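How much should we set aside for gripper fingers and props?
Posted by Vasanthi Ranasinghe, 3 September 2021

We run one small arm in an enclosure made of aluminium rail, doing pick and place with toy fruit and veg. I have to put in a budget for next year by the end of the month and I'm stuck on the running costs. The arm is paid for. What I can't judge is fingertips, props and the enclosure itself. Telness quoted us 1,071 for a second enclosure with panels, which seems a lot when ours is patterned paper on the walls and a marble-look top.
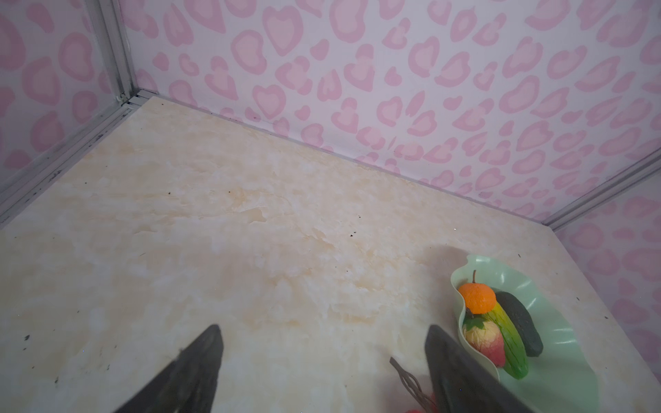
Fingers are the main worry. We are on our second pair since April and the supplier, Gremik, only sells them in packs of 8. Do people buy a year's worth at once, or print their own? And is it worth budgeting for spare toys, or do they last?

Emiliano Sotomayor

Buy one pack and see how far it gets you. We went through 13 fingers in our first year, but most of those went early on, when our grip force was set too high. Turn yours down before you order anything.

For props I put in a flat 200 a year and have never spent it all. Toy food is cheap, but shops change their stock, so buy two of anything you plan to keep using. A bumpy bitter melon and a smooth cucumber are not the same job for a gripper, and if you lose one you want the same one back. Dishes too — a wavy rim is awkward to match later.

I would not pay for the Telness panels. Buy the rail cut to length, put it together yourselves and carry on with paper. Allow a day for it, and put a roll of spare paper on the list.

Gosling

printed fingers are fine if you have a printer already. don't buy one just for this

Brorkier

Ask Gremik about carriage. Ours cost nearly as much as the parts.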